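Regal für den Pausenraum: Dosen und Chipsrollen einräumen, aber wie?

Forum > Vereinsheim & Gemeinschaftsräume > Einrichtung

vendula_s
Wir haben für unseren Pausenraum ein gebrauchtes Ladenregal übernommen. Verkauft wird auf Vertrauensbasis: Kaugummidosen, Chipsrollen, ein paar Riegel. Die Böden sind 100 cm breit, das ganze Regal 200 cm hoch. Wie räumt ihr so etwas ein? Bei uns steht nach zwei Tagen alles durcheinander.

Radek58
Kleines nach oben, Hohes in die Mitte, Reserve nach unten. Und Abstand lassen. Wenn die Rollen dicht an dicht stehen, kippt beim Rausnehmen immer die daneben um.

mgajdos
Sehe ich anders. Abstand kostet Platz, und bei 100 cm Breite hat man davon nicht viel. Ich stelle Rolle an Rolle, zwei Reihen tief. Umgefallen ist mir noch keine.

Radek58
Zwei Reihen tief heißt, dass hinten das alte Zeug stehen bleibt. Hatten wir bei Mivard in der Teeküche, da waren Chips dabei, die keiner mehr essen wollte.

mgajdos
Dann muss man eben nachrücken. Dauert freitags fünf Minuten.

jozefina_d
Ich würde nach Sorte trennen, jede Farbe nur einmal vorne. Dann sieht man sofort, was fehlt. Die kleinen Dosen nach oben, aber in eine flache Schale, sonst wandern sie.

vendula_s
Schale habe ich noch keine. Zwischenstand von heute, erst mal mit Abstand nach Radek:
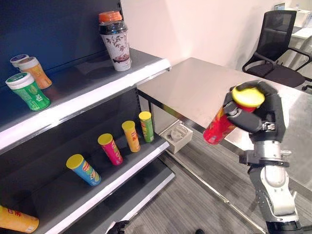
Radek58
Zitat von vendula_s: "erst mal mit Abstand"
Die vier Rollen in der Mitte passen so. Die unten würde ich auch hinstellen — liegend rollt sie dir irgendwann nach vorne.

mgajdos
Zwischen die vier passt noch einiges, ich bleibe dabei. Und der Becher mit dem orangen Deckel gehört für mich nicht zur Ware, der sollte woanders hin.

jozefina_d
Bei den Döschen oben sieht man, was ich meine: Die grüne steht schon schief. Mit Schale hättest du Ruhe.

vendula_s
Gut, Schale wird besorgt. Den Abstand lasse ich bis Ende Januar so und schaue, ob es hält. Preisschilder fehlen auch noch, hat jemand einen Tipp für Klemmschienen?

Radek58
Erst die Höhe der Vorderkante messen, dann bestellen.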